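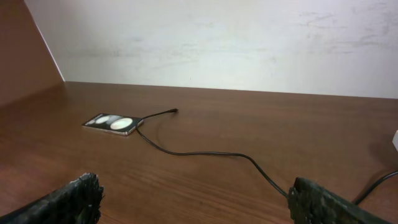
Riet Vandenberghe says the festival pays for itself, and I'd like to see her sums. But let me put the whole question up, because the short version in the Sternport group got chopped.

Does a small film festival do anything for a town's shops, or do we just keep saying so?

Our downtown puts one on every September. Four days, two screens, one of them the old Whitlock theater and the other a hall with folding chairs. The city gives it money and closes Ernora Street for the duration. Each year we get a press release about full sidewalks and happy merchants. I run a small shoe store on that street. My sidewalk is full, sure. People walk past with lanyards on and coffee in their hands, and my register looks like any other week, a bit worse on Saturday when my regulars can't park.

I'm not against movies. I've bought tickets. I want to know if anyone here has seen real numbers from a town our size, done by somebody who wasn't being paid by the festival.
Posted by Ott Rebane, 18/06/2020

2 answers

Orla Moriarty
Depends what you sell. I worked the box office at a festival like yours for 4 seasons and the money went to food, drink and beds. Shoes, no. Nobody sits through a documentary and comes out wanting loafers.

On the numbers, be careful. The report our board handed to the city said 866 visitors from out of town. I asked where that came from. It was ticket orders with an out-of-town zip code, and the same person buying for three different screenings went in as three visitors. Then they multiplied it by a "typical daily spend" taken from some study of a resort town with ski lifts. We don't have ski lifts.

What I would ask for:

Unique buyers, with the repeat orders taken out.
How many passes were given away free (ours was a lot).
Sales tax receipts for the month, next to the same month before the festival existed. If the city won't break it out by street, ask for restaurants and retail separately.
Who wrote the report and who paid.

If the answer to that last one is the festival both times, you can guess what it says. You may still not get a clean answer. A warm weekend will move those receipts more than any movie does.

One thing in their favor, the theater. Ours was going to close and the festival rent kept the roof on. That's worth something to a downtown even if it never reaches your till. I just wish they'd argue that and drop the made-up spending figure.

Was this helpful? 30 people said yes

Eduardo Macedo
You are looking at it wrong IMO. It's marketing. People see the town, they like it, they come back at Christmas and buy shoes. You can't measure that and you shouldn't try. Plirard has had one for years and the downtown there is packed, restaurants are great, parking is fine if you know where to go. Stay open late and put a movie poster in the window.

Comments on this answer

Ott Rebane: I did stay open late. Sold two pairs of socks and a can of waterproofing spray. And if it can't be measured, how does the press release have a dollar figure in it?

Eduardo Macedo: Ok but that's one store.

Ieva Rätsep: Plirard was packed before the festival too, they have the ferry. I'd want to see what happened in a place without one. Ott, the city budget has the street closure listed under public works, separate from the grant, so add both when you write to them. It took me a while to find it.

Ott Rebane: Thanks, I had only the grant. Will ask for both and for the unique buyers.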